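Bushfire evacuation at Clonby: your questions

I'm Anneliese Wunderlich and I look after the community updates for Clonby and the farms out along the Nornach road. My inbox has been flat out since the fire came over the ridge, so I've put the things people keep asking me in one spot.

Who has to leave?
Everyone in Clonby and everyone east of the Wiegand bridge. That's 329 homes. Litley is on watch and act for now, so if you're in Litley you can stay put, but please pack the car tonight (I've packed mine!).

How big is the fire?
It was 2,169 hectares on the 3 pm map. The wind swung round after lunch and pushed it north, away from the school but closer to the pine plantation.

Which road do I take?
The Nornach road, heading west. The river road is closed at the bridge and they're turning cars back, so don't try your luck with it.

Where do I go once I'm out?
The Litley showgrounds or the high school gym in Nornach. Both are open all night. Sign in at the door even if you're only stopping for a cuppa, then your family can find you on the list.

Can I bring the dog?
Yes, to the showgrounds, on a lead. Horses can go in the back yards there too, but ring first – they had two pens left when I last checked.

Is there anything to eat?
Hot meals at 6 pm at both centres, and tea and snacks in between. If you've got allergies, tell the kitchen when you sign in and they'll sort you out.
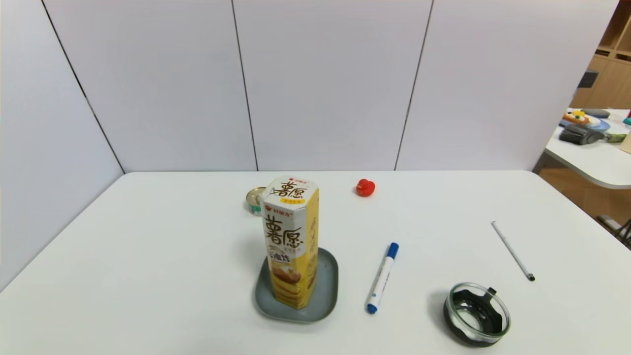 A box of 薯愿 on a plate.

When can we go home?
I wish I knew. The crews want the plantation edge blacked out first, and after that somebody has to check the powerlines. I'll post here the minute I hear, even if it's the middle of the night.

My phone's nearly flat. How will I get updates?
Local radio reads the warnings out every half hour, and both centres have charging points near the front door. Bring your own cable if you can, we're always short of them.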